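We use cookies to remember your settings and measure traffic. Accept | Manage preferences

Granden revises yarn labels and moves pattern library to new format

Last updated: 10 April 2024
Reading time: 3 min

Granden, the mail-order yarn and pattern supplier, is changing the way it states yardage and gauge on its hand-knitting and crochet yarns. The new labels apply first to the Ratier sock line and the Cikusach worsted line. The remaining lines follow in July.

Under the old system, each label gave a single gauge figure taken from a stockinette swatch, measured before washing. The new label gives two figures, one before and one after blocking, with the needle size used for both. Crochet gauge is listed separately in single crochet, with the hook size in millimeters. Yardage will be stated per skein and per 100 grams, so that skeins of different put-up can be compared directly.

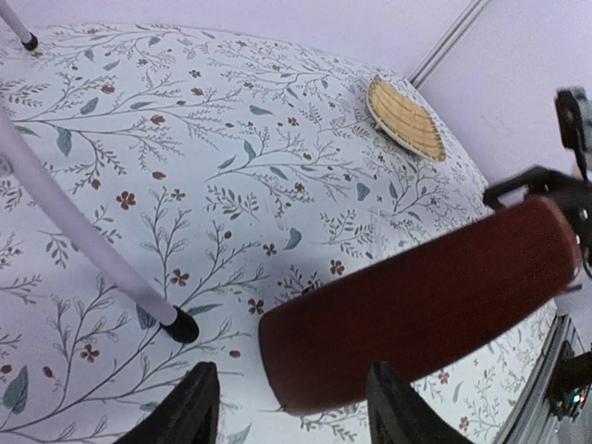
The change follows a review of customer returns. According to Marites Aquino, who runs product testing at Granden, most gauge complaints concerned superwash yarns, which tend to relax in the first wash. A sweater knit to the label gauge could finish wider and longer than the pattern schematic.

"The unwashed number was correct as far as it went," Aquino said. "Customers were using it to plan a finished garment, and it was never measured for that."

Swatches for the new labels are worked over 47 stitches and laid flat for measuring. The outer stitches on each side are excluded from the count. Each swatch is then soaked, pressed in a towel, dried without pins and measured a second time. Lace yarns are the exception and are pinned out. 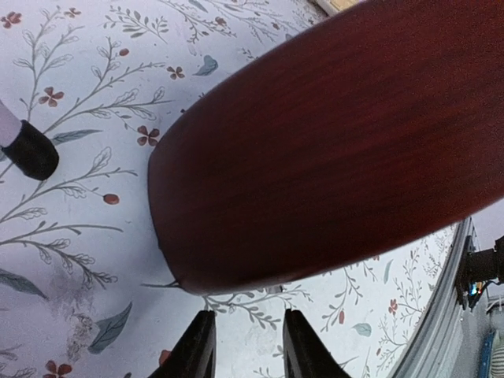
Dark wood with visible grain, over a botanical print.

The pattern library is being reworked at the same time. Nearly 300 patterns will be reissued with the washed gauge as the working gauge. Stitch counts will not change in most cases. Where the washed gauge moves a garment to the next size, the size chart will be corrected and the pattern marked as a second edition.

Kolbrún Ásgeirsdóttir, the technical editor in charge of the library, said charted patterns will also get a single symbol set. Older charts drew left-leaning decreases in two different ways depending on the year of release. Colorwork charts will be supplied in a grayscale version for home printing.

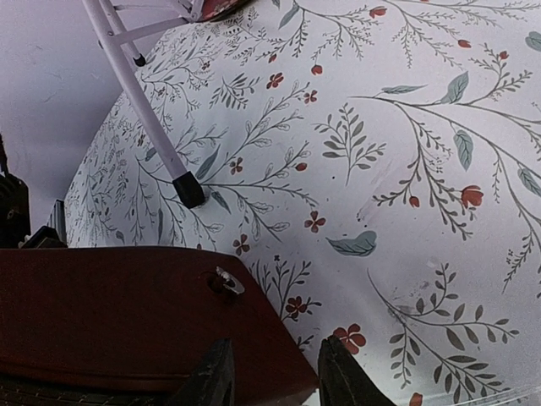

Botanical print with rust-red flowers on a white ground.

Customers who bought a digital pattern through their Granden account will receive the new edition at no charge. The old file stays available for download, and both editions will carry the same pattern number with a suffix. Printed booklets will not be replaced. An errata sheet for each booklet will be posted on the pattern page.

Ông, the cotton and linen line, is not part of the first phase. Its yarns shrink in length when machine dried, and the test group has not settled on whether the label should assume air drying. Ásgeirsdóttir said the Ông patterns would keep their present gauge until that is decided. 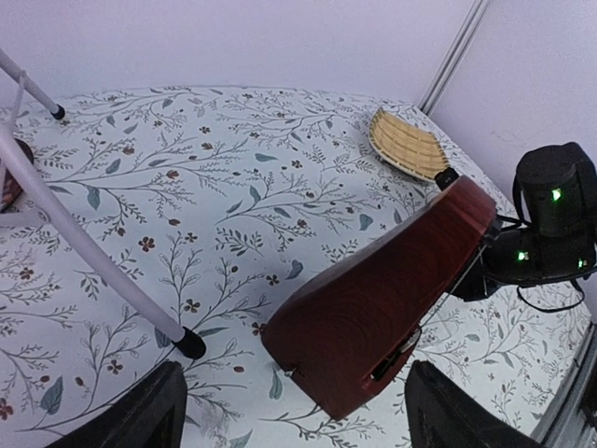 Patterned tablecloth against a pale wall.

Skeins with old labels will be sold until stock runs out. The yarn itself is unchanged, and old and new labels may appear within one dye lot. Shoppers who need several skeins are advised to match the dye lot number and disregard the label style. Wholesale accounts can request a conversion table covering both lines from the trade desk.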